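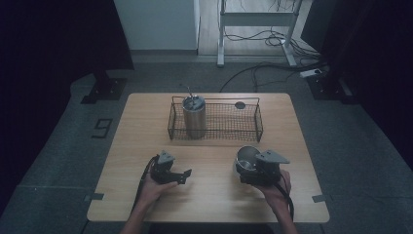
Projects > Student Reports > Household Storage > Open Baskets on the Kitchen Table

Our project is about small containers which stay on a kitchen table the whole day, and what happens to the order of things inside them. Many families keep the items for coffee and tea together in one place, but the place is often a tray without walls, or a deep box where the small items get lost. We wanted to know if a low basket is a better choice. The basket we chose is made of thin dark wire mesh, with low sides and a thicker rim at the top, and a tall metal canister can stand in its left half while the right half has room left for a small flat disc or for a cup. This arrangement became our basic layout, and in the report we call it Layout A.

The report was written by Iwona Kurek and Lena Michalski for the course Design of Everyday Objects. The work started in April and was divided in two parts. Iwona was responsible for the table tests and Lena for the interviews and the drawings. The final version was given to our teacher on 11 Jan 2018.

Aim of the project

We had two questions. The first question was how high the walls of a table basket should be, so that a person can take out a cup without looking carefully. The second question was whether people put the things back in the same position if the basket has no dividers. We did not study price or the quality of the metal.

Containers

Three types were compared. The first was the mesh basket. The second was a flat tray sold under the name Bralluvum, which has only a very small edge. The third was a deep box from the Kvaran series, with closed walls. All three have a rectangular shape and all of them fit on the table in our workroom, which is a light wooden table with rounded corners. We found that the rounded corners are important in one way: when a container is pushed far to the corner, a part of its bottom has no support. For this reason we kept the containers near the far side of the table and left the front side free for the hands.

Method

Each person sat at the table and did a short task. They took a metal cup out of the container, placed it on the table, waited until the other person said "back", and returned it. The canister had to stay upright during the whole task. After this we marked on a paper plan where the cup was standing. In total we collected 629 plans which could be used. Some plans from the first week were thrown away, because we had drawn the outline of the Bralluvum tray in the wrong scale and noticed it too late.

Lena also made interviews with people from our dormitory, called Ivuvmont. She asked where they keep their cups and canisters at home, and who in the family puts them back.

Results

With the mesh basket, most people returned the cup to the right half. We did not tell them to do this. We think the canister works like a divider, as it fills a part of the left half and the hand goes naturally to the free side. In 594 of the plans, counting all three containers, the cup was inside the container and did not touch the canister. The rest were mostly from the tray, where the cup was often put partly over the edge.

The deep box gave a different problem. The cup was always inside, but people had to bend the wrist to reach it, and several said that they could not see small things at the bottom. A small disc lying flat is easy to forget in such a box. In the mesh basket it can be seen over the low wall.

One weak point of the mesh is the noise. A metal cup on a metal grid is loud, and two persons from Ivuvmont said they would not use it early in the morning. Lena tried a piece of felt under the cup. It helped, but the felt moved each time when the cup was taken.

Problems and next steps

Our group of testers was almost all students, so we can not say much about older people or children. We also used only one size of cup. The company Hastar has agreed to lend us baskets with three different wall heights, and with them we want to repeat the table tests. The paper plans are kept in the folder in the workroom, sorted by container, and the drawings of Layout A are at the end of the same folder.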